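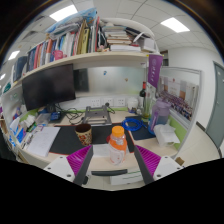
Le sous-main Grondberg est destiné aux bureaux où l'on travaille toute la journée, avec un ordinateur portable, des papiers et souvent quelque chose à boire. Nous le proposons en grand format, pour que le support d'ordinateur et le gobelet trouvent place sur la même surface. Sur un plateau clair à l'aspect bois, un grand sous-main noir bordé de rouge orangé reste bien visible, même quand des câbles passent derrière le support et qu'une feuille blanche le recouvre en partie. Le support gris à plaque fendue se pose au fond, et l'espace devant reste libre pour écrire ou pour mettre un clavier.

Publié le 2018-12-03 par la rédaction du catalogue Pikex

Le modèle Grondberg mesure 70 cm de large. Il se pose directement sur le plateau, sans colle et sans vis. Pour l'installer, déroulez-le la veille et laissez-le à plat pendant 24 heures, avec quelques livres sur les coins. Ensuite il ne se relève plus.

Entretien : un chiffon humide suffit pour la poussière et les traces de café. Pour une tache plus ancienne, mettez un peu de savon doux et rincez bien. Nous déconseillons l'alcool et les produits pour vitres, qui peuvent ternir la bordure. Le sous-main ne passe pas en machine.

Nous recevons souvent la question du support d'ordinateur. Il n'est pas compris dans le prix. Vous pouvez utiliser le vôtre, à condition que les pieds ne soient pas coupants, ou commander le support Vũ, en métal, à la page des accessoires. Le support Vũ accepte les ordinateurs de toutes les tailles courantes et il se range à plat dans un tiroir.

Pour les entreprises, la commande minimale est de 24 pièces. À partir de 100 pièces, la livraison est gratuite, et à partir de 300 nous pouvons imprimer un logo dans un angle. Il faut alors compter un délai plus long, merci de nous écrire avant de passer la commande. Les envois partent de notre dépôt de Jondesstead. Le dépôt est fermé la première semaine de janvier, les commandes reçues pendant cette période sont préparées à la réouverture.

Dernière mise à jour : janvier, horaires du dépôt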